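# Setting up a takeout counter without buying a "system"

Every supplier catalog I get promises that an organizer will speed up my line. I doubt it. Brareck wanted $383 for a rack with a lid.

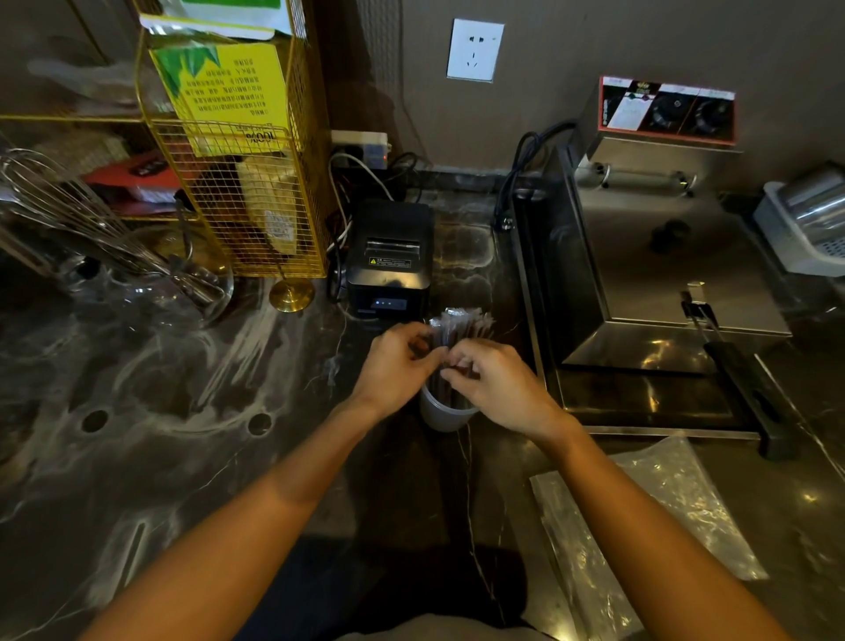
Before you spend anything, work one lunch shift and put a strip of tape down wherever you have to reach across yourself. Then do this:

1. Clear the counter completely. Wipe it and leave it bare until the next step is done.
2. Decide where the bag gets handed over. Everything else is placed from that point.
3. Put lids within one arm's length of the cups. Sauces can go farther back, whatever the Werkgate brochure says.
4. Keep only 4 sizes of bag. I had more and used the same ones anyway.
5. Store backup stock under the counter, oldest in front.

Run it for a week before you change anything. The first day will feel slower and tells you very little.

About those "time saved" charts: Lam's claims 1,119 orders handled on its layout, but gives no hours and no staff count. I can't do anything with that number. My shop did 716 orders in August, and the tape cost less than a sandwich.

If you still want the rack after a week, ask for a trial and get the return terms in writing.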